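Right, a thread about hotel websites and what they leave out, as I've now spent the best part of two evenings trying to book five nights for four adults in Iltley and I am in a mood.
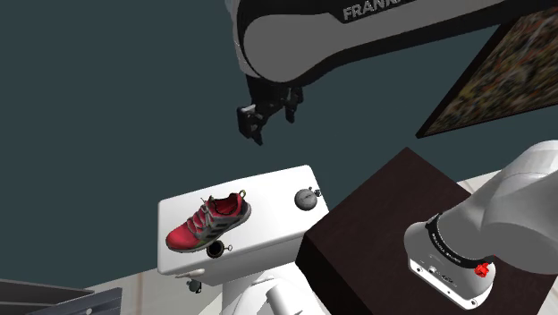

My starting point is the phrase "moments from the beach". I would like to know how long a moment is. At the first place we looked at, the Fekance, it was moments on the home page, "a short stroll" on the rooms page and 13 minutes on the map. The map was the one I believed.

And that's 13 minutes going down. Iltley is built on the side of a hill. I have yet to find one hotel up there that mentions coming back.

"Sea views available." Available to whom? I rang. There are 27 rooms at the Fekance and the man on the desk said seven have a sea view, "or part of one". I asked which part. He said it depended on where you stood.

To be fair to him, he was perfectly nice about it, and he did tell me the two rooms to avoid over the kitchen. None of that is on the website. It should be.

Then there's "from". Rooms from a price which, as far as I can tell, exists for a single person on a wet weeknight before Easter. I put in our dates and it went up by well over half. Put in a second room and the site asked me to call for a quote.

I don't mind paying more in August. Everybody pays more in August. I mind being shown a number that has nothing to do with me in type three times the size of the one that does.

Breakfast. "Our full breakfast is the perfect start to your day." Lovely. Is it in the price? I read that page four times. You find out on the payment screen, where there's a box already ticked.

Untick it and a message pops up asking if you're sure. I was sure. It asked again when I changed the dates.

Parking is the one that really gets me. "Parking nearby" means there is a town with roads in it. The Flulusach guest house says "ample parking nearby" and when you dig into the questions page it's the council car park at the bottom, first come first served, with your bags to be carried up.

The Flulusach people do at least write it down somewhere. I'll give them that much. It was the ninth question, after one on whether they do gift vouchers.

Now reviews. My friend Yuzhen Peng, who is coming with us, reads only the three-star ones. Her argument is that the fives are people who'd had a good week anyway and the ones are people who'd had a row in the car. The threes tell you about the shower.

I tried it and she's got a point. Out of the threes for one place I learned that the lift stops at the second floor, that the top rooms are hot, and that the bar shuts early on Sundays. All useful. All missing from a page which found room for "unrivalled".

Unrivalled, by the way, turned up on three separate hotels in the same street.

Someone's asked about "boutique". I gave up on boutique years ago. It used to mean small and a bit odd. Now as far as I can see it means grey walls and no kettle.

I do want the kettle. I'm not sorry about it. If a room has tea and coffee, say so, and if it has a jug of milk in a fridge down the corridor, say that too and I'll probably book on the strength of it.

"Family friendly" is another. We're four grown-ups so it makes no odds to us this time, but I looked out of nosiness. At one it was a proper set of things: cots, a high chair, early tea. At the next it was a colouring sheet. Same two words.

Reply from Ivars Avotiņš, who used to run a small hotel up the coast and whose opinion I asked for, so I can't complain now. He says the websites are mostly written by someone who's never stayed the night, from a list of phrases the owner liked on other people's websites.

He also says owners are scared to put anything down that sounds like a fault. Stairs, for instance. He put "there are a lot of stairs and no lift" on his own front page one May and expected the bookings to drop. They didn't. What he lost was the phone calls on arrival day.

I can't check that and he does like a story, so take it as one man's account. It matches how I book, though. If you tell me about the stairs I'll believe you about the beds.

One more grumble and it's about cancelling. "Free cancellation" in green. Then a date underneath in grey, and the date had gone. So the cancellation was free for people who had cancelled before I'd started looking. I went back twice to make sure I'd read it properly.

And "best price guaranteed if you book direct". I checked the Fekance on a booking site and it was cheaper there by a few pounds a night. I rang to ask about the guarantee and was told to fill in a form. The form wants a screenshot and takes up to five working days. By then the room's gone, surely?

For anyone still reading who wants my list of what to ask when you ring, it's short. Which floor. Is there a lift and does it go all the way. What's underneath the room. Where exactly does the car go. Is breakfast in the figure you've just told me.

Ask for the room number as well. They don't like giving it, and they'll tell you it can't be promised, but a couple of them looked it up while I was on the line and one moved us away from the road.

Update for those asking: we've gone with Grigaitė, a small place at the back of the town. Two rooms, and I've had both numbers in an email. Website is a single page and looks like it was made on a Sunday afternoon.

What it says is this, more or less. Twenty-minute walk to the sand, uphill home. No sea view. Two parking spaces, ask first. Breakfast included, eggs until they run out. I read it out to Yuzhen and she said book it before they hire someone to improve it.

I'm not saying it'll be good. A plain website can have a bad mattress behind it like any other. The three-star reviews mention thin walls and a dog, and I've packed earplugs on account of the first. I'm fairly keen on the second.

Will report back on the eggs.

Last thing, as a few of you have sent me your own. Favourite so far is "a stone's throw from the harbour", from a place that by the sender's reckoning is a bus ride away. Keep them coming, but please say whether you stayed there or only read the page. I'd like to keep the two piles apart.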